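**First time running a craft table at our town's summer arts festival, what do I need to sort out early?**

Posted by **beadsandbobbins**

Hi all! So our town does a small arts and heritage festival every year, lots of singing, a bit of dancing, and one long hall full of community tables. I've gone as a visitor forever and this time I've talked myself into running a drop-in making table for the Trallis youth choir, who are trying to pay for a bus to a singing competition. The festival is in May and I'm already losing sleep.

The organizers sent me a form that asks for "expected participants" and I put 300, which is how many people they say came through the hall last time. Now I'm worried that was a silly thing to write. Are they going to expect me to have stuff for 300 kids? I have a budget of 40 dollars, and that's including the tablecloth.

The other thing is the program. They want a short blurb for each table and they want it in both languages, English and the heritage language, and mine is strictly school level. Do people usually get help with that, or do I just do my best and hope? And is it okay to ask for donations at the table when the festival itself is free? I don't want to step on anybody's toes in my first year.

Thanks in advance, you're all so much braver than me!

---

**plorier_pat**

Oh, you're going to have a great time, please don't lose sleep over it! I've done a table at the Plorier gathering for five years now and the form is much less scary than it looks. "Expected participants" only decides where they put you in the hall. Big number, big table near the doors. Small number, you're in the back by the coats (I've been by the coats, it's fine, it's quiet and you get to hear the choirs warming up).

That said, I'd email them and change it. Just say you misread the box and you can seat five at a time. They get those emails constantly. A drop-in table with five chairs stays busy all afternoon, and people who can't get a seat will wander off to a concert and come back.

For the money, pick one project that uses almost nothing. We did bookmarks with a bit of ribbon and a stamped pattern and it hardly dented the budget. And bring your own tools from home, don't buy any!
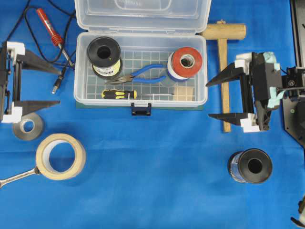
*A toolbox and mallet, on the blue cloth.*

On the blurb, definitely get help. Write yours in English first and keep it to two sentences, then ask whoever runs the language class near you. Ours is thrilled to be asked and turns it around overnight. What you don't want is to run it through some website and print it. We had a sign one year that was meant to say "all welcome" and I'm told it said something closer to "everyone must come in." People took photos with it all day.

Oh, and ask when the hall opens for setup. Ours says 9 a.m. on the paper, but the doors are open well before that and the good wall sockets go fast.

---

**mrs_grasero_hall**

Donations depend on who owns the hall. At Grasero we let tables have a jar as long as it says clearly what the money is for, but you can't set a price. Ask in writing, and keep the reply.

Also check whether the choir needs to be named in the program as a separate group. If they're singing on the day AND raising money they may need 2 entries, and the program usually goes to the printer well ahead of the festival. If you miss that you'll end up on a loose sheet that gets left on chairs.

If the choir kids are going to be helping you, put them on in short turns and look at the singing schedule first. We lost all our helpers at once to a rehearsal and there was a line out the door.

---

**noteventuning**

no idea about the forms but if it's the same festival I'm thinking of, park at the Yazdani store and walk down. the hall lot is for performers only and they do check

---

**beadsandbobbins**

This is so helpful, thank you!! I've emailed to change my number and they wrote back within the hour, super nice about it, and said they'd put me next to the bake sale (dangerous). I asked about a jar at the same time and it's a yes, with a label. Choir is getting its own entry too, I had no clue that was a thing.

I'm going with bookmarks, Pat, I hope you don't mind me stealing them! Blurb is at two sentences and the evening class teacher has it now. Still need to find out about setup time, so I'll ask that when I send the blurb over.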